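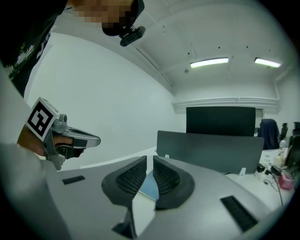

Black T-shirt, gripper in hand.

I caught Milagros Londoño at 4 in the afternoon, between calls, and she was already talking before I'd sat down. She buys carbon offsets for Sirnitz, a mid-sized cement maker, and she has opinions!

"Everyone asks me what a ton costs," she told me. "I'd love it if they asked what's in the ton."

Last October she turned down a forestry package from Trarnotberg (900 credits, cheap, nice brochure). The baseline bothered her. It assumed 72 percent of the trees would be cut without the project, and she couldn't find a logging road anywhere near the place.

"So who was going to cut them?" she said, laughing. "I asked twice. I got the brochure again."

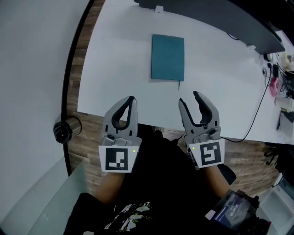 The teal notebook on the white desk.

I called Su-bin Ko too, who checks projects for a living at Myung. She was gentler about it. Most developers mean well, she thinks, but they pick the gloomiest forecast and stick with it.

"I send back around 80 reports a year," she said. "Usually it's the baseline."

Londoño still buys, by the way. Her next batch is landfill gas, and she's going out to see the wells herself.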